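3 Nov 2021

Day three of the Plenent trial, and I have become a person with opinions about hinges.

The kit is a pair of hand-held grippers with cables that run back to a computer, a head camera on a strap, and a box of little angular markers that go on top of the grippers so the software knows where they are. You hold one in each hand and do a chore. The software writes down what you did, and at some later date a robot is supposed to do the same chore, presumably with less sighing. We have it for 5 more days. After that we either pay Skestska, who sell it over here, or put everything back in the foam in the order it came out. I took no picture of the order it came out.

My job is to write the review for the purchasing folder. The folder wants a score out of ten for "ease of adoption." I asked what counted as adoption and was told to use my judgment, so I am keeping this diary instead, and will pull the score out of it at the end like a tooth.

Morning was calibration. The manual says to wave both grippers slowly in front of your face until the progress bar fills. It filled to a bit past half and stayed there while I conducted an orchestra for what felt like a symphony and a half. Restarted. Filled at once. I wrote "intermittent" in my notes, a word I use when I have no idea.

Then blocks, which were fine. Blocks are always fine. Every sales video I have ever seen has blocks in it, and I now believe there is a warehouse somewhere of robots that can do nothing else. Stacked, unstacked, stacked, got a cheerful tone from the laptop each time. The tone can't be turned off. I looked in every menu, including the one in which everything is still in German.

Lunch at my desk. Read the price sheet again. The base license covers 300 recordings a month, the next tier covers 500, and there is a charge for going over that is printed in a smaller font than the rest. A recording counts whether or not it is any good. I threw away a good half of this morning's, so at my current level of talent we would be on the higher tier by the second week. I have put a question in to Skestska about it. They replied within minutes to say they had received the question.

Weight: heavier than they look in the brochure, and all of it out front. By two o'clock my wrists had filed a complaint. The trick is to rest your elbows between takes, which the manual doesn't mention. The manual does have a full page on how to wipe the lens.

The rival kit from Rathnayake, which we tried in the spring, was a lot lighter and also fell apart at the trigger. I was ruder about it at the time than I would be now. Nothing like a sore forearm for making you miss a flimsy plastic handle.

Afternoon was cloth. I had been putting off cloth. A block stays where you left it and has the decency to be the same shape when you come back. Cloth has moods. You close both jaws on the top edge, you lift, you bring it over, you lay it down, and somewhere in there the bottom edge makes a decision of its own. I also found out how much folding I normally do with my fingertips, by feel, while thinking about dinner. Take the fingertips away and I fold like a crab in mittens.

Credit where due, the jaws hold on to thin fabric much better than I expected. They didn't chew it, either. I had brought the cheap blue one in case. 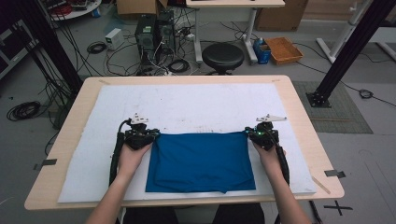 Notes for the review, before I forget them

Grip on cloth: good. Better than Rathnayake by a mile, and I'll say so.

Cables: two of them, one down each arm, and I think about them constantly. Ask whether a wireless version is coming, and brace for the word "roadmap."

White foam board: keep it. Wipe it, too, it has gone gray and smudgy.

Comfort: fine for twenty minutes. Then a break, then a longer break.

The tone: no.

Devero want to know by the end of November whether we can give them 200 usable towel folds for their laundry project. Usable is their word and they haven't defined it. I said I would get back to them, and then went and ran my wrists under the cold tap.

Score so far, six. It was a seven before cloth. Tomorrow is zippers.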